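Choosing a benchtop when you can't make up your mind

Mar 16, 2019

So I've been back to the stone yard in Herkham again, which makes it the fourth trip this year, and I still haven't signed anything. If you read my last post you'll know we are (slowly, painfully, with a lot of takeaway laksa) redoing the kitchen. The cupboards are sorted. The floor is sorted. The benchtop is the thing that's going to finish me off.

When we bought the place it had that cream laminate with the rounded front edge, and I'll be fair to it, it put up with an awful lot. Hot saucepans, a leaky kettle, one very bad week of making tomato relish. But the join near the sink had swollen up like a wet book and the whole run had to go. I thought picking a new one would take an afternoon. Ha!

First up was engineered stone, because that's what everyone has now. I went to the big showroom out at Londdale and the colours all had names like weather events, and they were lovely, and they were also all grey. Light grey, dark grey, grey with a bit of white wandering through it. I came home with a bag of little sample squares and lined them up on the windowsill, and by teatime I couldn't tell half of them apart. Our kitchen faces south. It's gloomy enough in there in winter without me paying good money to make it gloomier.

Then I went through a timber phase. I love timber, I really do, and a mate of my sister's has a gorgeous bench she oils every few months. I know myself though. I own a pair of leather boots I've been meaning to oil since we lived in Kullmont, and they're now more or less cardboard.

Which brought me round to granite, the thing I'd ruled out on day one for being too much like my aunty's place in the nineties. You know the stuff, all brown and speckly. I'd walked straight past it on the first three visits. On the fourth it was raining, I was stuck inside waiting for someone to come off the phone, and I ended up standing next to a slab for a good ten minutes and quite liking it. Warm! Busy enough that you'd never see a toast crumb! I rang home from the car park to confess.

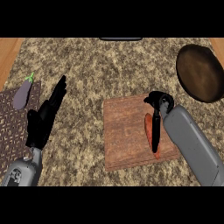
Anyway, the quotes. I got two, both for the same L-shape with one sink cutout and a plain square edge, and they came in at $1,937 and $3,018. Same drawing, same measurements, and more than a thousand dollars between them. I rang the dearer mob to ask what I was missing and it came down to a thicker slab, plus taking the old top away. The cheaper one wants me to get the old top off and to the tip myself. I've got a trailer and a pry bar and a husband with opinions, so that might be doable, but I'd rather find out before the day than on it.

A few things I've picked up along the way, in case you're about to start on the same caper:

Take a cupboard door with you. I lugged one of ours through the yard under my arm and felt like a right goose, but two colours I'd been keen on looked dreadful next to it. The paint is a soft green and it turned anything pinkish into corned beef.

Ask about offcuts. There's a rack around the back at Bouazza, the smaller place past the roundabout, and if your bench is short you might get the lot out of a leftover. Ours is too long by 23 centimetres, which I'm choosing not to think about. My neighbour did her whole laundry that way though, and it looks terrific.

Ask about sealing as well. I was told once a year by one bloke and every few years by another, and the lady at the counter reckoned you just put a splash of water on it and see whether it soaks in. I'm going with her.

And measure the doorway! We've got a tight turn at the end of the hall, and the fabricator wants to know the width before he'll agree to bring the long piece through in one go. If it won't go round we'll have a join, and I've already told you how I feel about joins. Plan B is in through the back window, which means taking out the flyscreen and possibly most of my lavender.

The templating bloke can come in April if I ring with a decision by the end of the month. Until then we've got a sheet of ply across the cupboards with an old tablecloth stapled over it, and I'm rolling out scone dough on a chopping board balanced on the washing machine. The scones are fine. I'll put the recipe up next time, a few of you have asked for the date ones.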